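Neddale Neighbors Help Board > Home and Kitchen

Dyeing eggs that people can still eat, how long can they sit out? 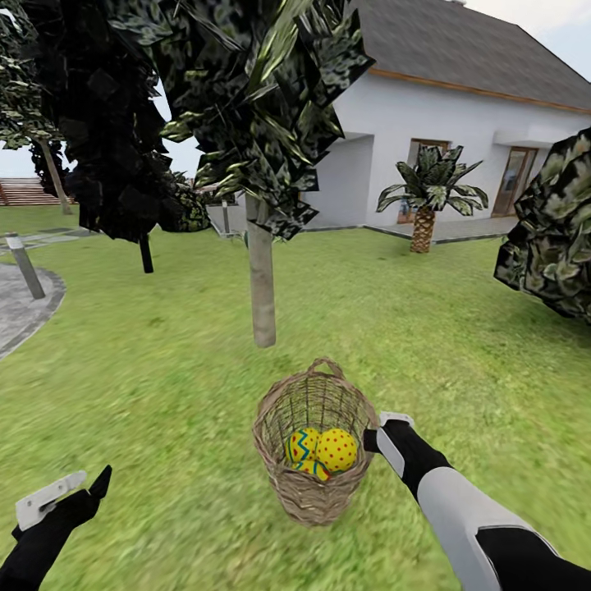

Posted by marlow_k

I'm in charge of the egg table for our block's spring get-together and I want real hard-boiled eggs this year. The plan was to boil and dye them the night before, set them out in baskets Thursday morning, and let the kids take them home after lunch. My sister says they can't be out that long. My mother left ours on the dining table for days and we ate every one. What is the actual limit, and does the type of dye matter? I have liquid food coloring and white vinegar, and a box of Panlow dye tablets left over from last year.

3 replies

Akash Pathak

Two hours total at room temperature. That counts all the time out of the fridge after cooking, so the time spent dyeing comes off the same two hours. If it's a hot day, over 90 degrees, cut it to one hour. Your plan of setting them out in the morning and handing them over after lunch is too long.

What I do for a morning event:

Put the eggs in a single layer in a pot, cover with an inch of cold water, bring to a boil, turn off the heat and leave the lid on for 12 minutes. Cool them in ice water and dry them. Put them in the fridge in a clean carton if you aren't dyeing right away.

For the dye, use half a cup of hot water, a teaspoon of vinegar and about 20 drops of food coloring per cup. Let it cool before the eggs go in. Five minutes gives a medium color. Yellow takes well as a first coat if you want to add a pattern on top, but let it dry completely or the second color will run.

Back in the fridge overnight. Bring them out at the last minute and throw away any with cracked shells. Kept cold, they are good for a week from the day you boiled them.

Check the box on the tablets. If it says food safe you can use them. Some craft paints and markers are not meant for food even when they say nontoxic, so keep those for eggs that won't be eaten.

dbouvier55

We ate eggs that sat out all weekend and never got sick. I think people worry too much. But it's your event so do what you want.

Tess from Panlow Street

I ran a table like this for 60 kids. We gave up on real eggs for the hunt and put out plastic ones, then handed each family a real egg from a cooler when they left. It was less work than watching the clock. Ask parents ahead of time about egg allergies, we had 2 and I was glad I had stickers to give them.

Also, if you blow the eggs out you can decorate them with anything and leave them out as long as you like. Use a pushpin at both ends, make one hole a little bigger, and rinse the shell well. They break easily, so put some paper grass in the basket first.

marlow_k

Thanks. Going with the cooler, and I'll blow out a dozen for the table. The box says food safe but the tablets have gone crumbly. Will they still work?

Akash Pathak

Crumbly is fine if they stayed dry. Add the vinegar first and stir until the bits are gone, or you'll get speckles.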